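Trirnelside Community Help
Home > Events and Fundraising > Food and Stalls

Lollipop holder for a front counter – how do you keep them standing up?

Posted by Daiane Honorato
Saturday, June 14, 2025

I look after the front counter at our neighbourhood centre and we have a big candy jar with a domed lid. The lid has small holes in it so you can stand lollipops up on top, and the wrapped candies go inside. It holds up to 70 lollipops according to the person who passed it on to us, though I have never tried to fill it that far.

The trouble is that the lollipops lean. Some sit nice and straight, others tip over toward the rim, and if somebody bumps the counter a couple end up on the floor. The sticks are coloured to go with the candy, and they seem a bit thin for the holes. I don't want to use glue because kids put these in their mouths. The lid is rounded, so the holes near the outside point outward a little.

We have our open day coming up and I would like it to look neat. Has anyone found a way to keep them upright? Also, is it better to fill the bottom with wrapped candies or leave it empty? I have put some in for now.
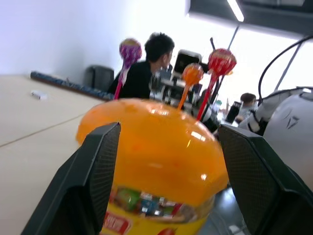

Replies

Cosgrove

I ran a canteen table for years and had a similar jar. Two things helped.

First, fill the bottom properly. Your wrapped candies should come up close to the lid. When the stick goes through the hole it pushes down between the candies and they grip it. If the jar is only half full, the end of the stick is hanging in the air and the lollipop swings around as much as the hole lets it. Small rectangular candies work well because they pack tight. Round ones roll out of the way.

Second, start at the middle of the dome and work outward in rings. Heavy ones go in the centre and small ones near the rim. I had it the other way around at first and the jar looked like a hedgehog that had been sat on.

To put one in, hold the stick low down, close to the lid, and push straight into the hole. Don't hold it by the candy. The wrapper twists and can come loose, and then you have one you can't give out. If a stick won't go down, it has hit a candy. Pull it back a little, turn it and try again.

When you are only putting out a few, keep them apart so each colour can be seen. Red, purple and orange together look cheerful enough, and you can add a green one when there is room. Lay the next ones flat on the table beside the jar while you work so you aren't reaching into the bag every time.
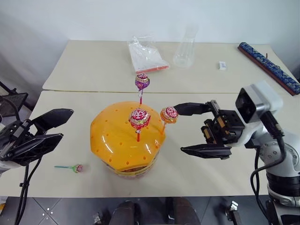

It also pays to steady the jar with your other hand. Ours was light when empty and used to slide on a smooth tabletop. I cut a circle of that rubbery drawer liner and put it underneath. Hardware stores and dollar stores both have it.

With a full jar, check the lid is on firmly before you pick it up, and carry it from the bottom part. I once lifted one by the lid and spent the rest of the morning picking up candies.

Plultero

Just use a block of foam. Cut it to fit inside and poke the sticks in. Done.

You can get it from the craft store. I did 70 for my daughter's school fair in May and none of them moved.

Stundik

Foam works, but you lose the space for candies and bits of it come off on the sticks. If you do go that way, wrap it in cling film first.

For the thin sticks, try a small elastic band wound around the stick just under the lid level. It makes the stick a bit fatter and it sits snug in the hole. Fiddly, so I only do it for the ones on the outside – the middle ones usually stay up by themselves. Take the bands off before you hand any to little kids.

Keep the jar out of the sun too. Our counter is beside a window and the wrappers got sticky and stuck to the candy.

Daiane Honorato

Thanks, all. I topped up the bottom this afternoon and the middle ones are much better. Will pick up some drawer liner on Monday. I might try the elastic bands on the outer ring if I have the patience for it.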